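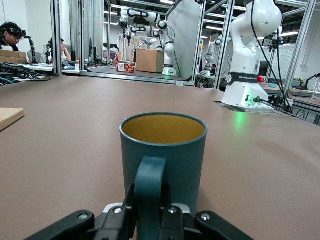
Ticket 908
Project: Tovgate (student manipulation project, mug hanging task)
Component: left arm, gripper, wrist camera
Priority: normal
Status: closed, one item carried over
Opened: 6th August

Summary
Left arm drops or rotates the mug after a handle grasp. The fault shows up on the move from the table to the mug tree, at the point where the wrist starts to turn. The right arm has not shown it, but the right arm has mostly been run on the fork and lemon task and has had few mug trials.

Setup
Two Franka arms on the shared table, brown paper surface, parallel grippers. Control software is the Drernex branch used for the July demo, with the Brindier grasp module loaded at startup. Gripper force and opening width are read from the project config file. The rest of the station is as described in the El Sherbiny lab handout.

Steps to reproduce
1. Start both arms and wait for the ready state.
2. Place the mug upright with the handle toward the left arm.
3. Run the handle grasp, then the lift.
4. Command a wrist rotation of 90 degrees.
5. Watch the mug during the last part of the rotation.

Expected: mug keeps its pose relative to the fingers.
Observed: mug pivots around the handle. In the worst runs it leaves the fingers.

Log

Entry 1. Ran 53 trials with the default config. Drops occur only with rotation. Straight lifts are clean.

Entry 2. Checked the finger mounting screws on the left gripper. One was loose by a quarter turn. Tightened, reran. Fewer drops, pivoting unchanged.

Entry 3. Compared commanded and reported finger width. They differ by 2 mm at close. The grasp module treats the grasp as complete when the commanded width is reached, so full force is never applied to a handle thicker than the value in the config.

Entry 4. Changed the completion test to use reported width plus a force threshold. Homed the gripper again before testing. Handle grasp now holds through rotation at low speed.

Entry 5. At normal speed the mug still pivots on some runs. Moved the grasp point higher on the handle, closer to the body of the mug. Pivoting gone at normal speed. Not tested at full speed.

Entry 6. Added a grasp across the rim as a fallback for mugs placed with the handle out of reach. Works from the side approach. Planner rejects it from directly overhead because of the wrist joint limit.
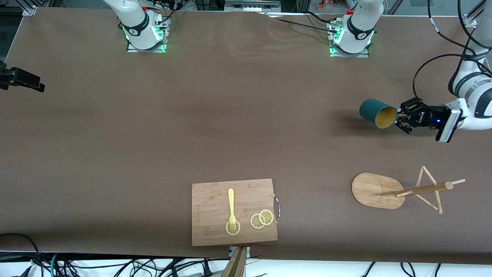
Does the gripper need to be homed again after every config change?
Only when the change touches finger width or the fingers themselves. Speed and grasp point edits are picked up at the next program start and need no homing.

Resolution
Completion test and grasp point merged to the Drernex branch. Old values are kept in the config as comments. Pull before the next session and confirm that the startup message lists the new grasp module version. If it shows the old one, clear the Brindier cache folder and restart.

Carried over
Overhead approach for the rim grasp. Open a separate ticket and attach the planner output with joint limits included.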